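From: Noreen Kinsella
To: Clerusthorpe Motor Club list
Subject: Re: [clerusthorpe] Dallex van losing coolant

Touran Mohammadi wrote:
> Hi all, my Dallex is using coolant again. I top it up to the
> line and by 200 km it's down near the minimum. No puddle on the
> driveway, heater works, gauge sits where it always has. The
> Tierney garage pressure tested it cold and found nothing. They
> want to do the head gasket next and I'd like to rule out the
> cheap stuff first. Any ideas?
> Touran

Hi Touran,

I wouldn't agree to the head gasket yet. Mine did the same thing the winter before last and it was the hose clamp at the back of the block, under the intake. It only leaked when the engine was up to temperature, and the coolant dried on the metal before it got to the ground. A cold pressure test won't always find that. Ask them to test it again after a proper drive, and to hold the pressure for longer than a couple of minutes.

Have a look yourself with a torch as well. You want a chalky crust, white or a bit pink depending on what coolant is in there. Check the heater hoses where they go through the firewall, and put your hand on the passenger carpet.
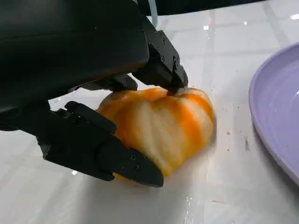 The other one to try is the cap. I bought a Plutine cap to replace the original and the seal went hard in 7 months, so don't assume yours is good if it looks new. Most parts places will test one while you wait. Let the engine cool right down before you take it off.

If all of that checks out, get them to do a combustion gas test on the expansion tank. It's quick and it will tell you a lot more about the gasket than guessing. I was quoted $1230 for the gasket job in June, before they'd done any test at all, and in the end I paid for two clamps and half an hour of labour.

Keep a note of the odometer each time you top it up. Also, what colour is the coolant in it now, and do you know if a previous owner mixed types? That can turn to sludge, and then you'd want a flush before you fit anything new.

I've still got the workshop manual if you want to borrow it. The cooling section is missing a page but the hose diagram is there.

Noreen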